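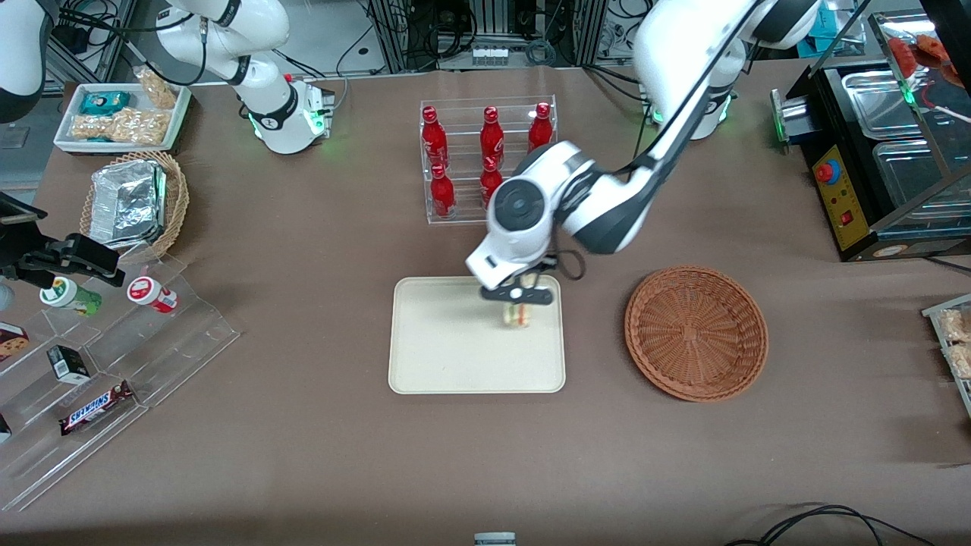
Posted by Soledad Ridgeway | 16 July 2023

Search products Go All categories

Larholm counter set. Serving tray, lane bin, stepped shelf, round basket. Sold together or seperately, item nos. below.

TRAY. Cream, rectangular, rounded corners, thin raised rim. Lies flat. One lunch order per tray is how most of our cafe customers use it. Wipe down, stack, done. Item 105.

LANE BIN. Clear acrylic, divided into lanes. Bottles go one behind the other, fronts facing out. Good for red-cap drinks, small juices, sauces. Refill from the back. Item 426.

STEPPED SHELF. Also clear acrylic. Tiers plus dividers, so candy bars and little bottles each get a spot. Bottles can lie on their sides if they're too tall for your counter.
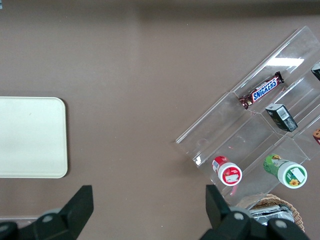 Shelf can sit square or at an angle, whatever suits the till. Fingerprints show, same as any clear plastic. Soft cloth, mild soap, no glass cleaner please, it hazes. Boxed goods fit too, snack bars are the usual. Price strips not included, ask for the Prulero ones.

BASKET. Round wicker, shallow, reddish brown, braided rim. For rolls, fruit, wrapped stuff. Dry cloth only, dont soak it.

Wrapped sandwiches: put them on the tray or in the basket, both fine. Wrap snug, twist or fold the end under. Leafy fillings look best near the outside where people see the green.

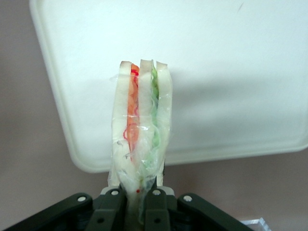 Thick ones with three slices are better lying down, they tip over on the tiers. Keep chilled till serving, none of these pieces are insulated.

Delivery 31 days on full sets, single trays usually quicker. The old Plelach basket is discontinued, a few left, call first.

Last updated: March

Contact us | © Hägglund Counter Supply | Back to top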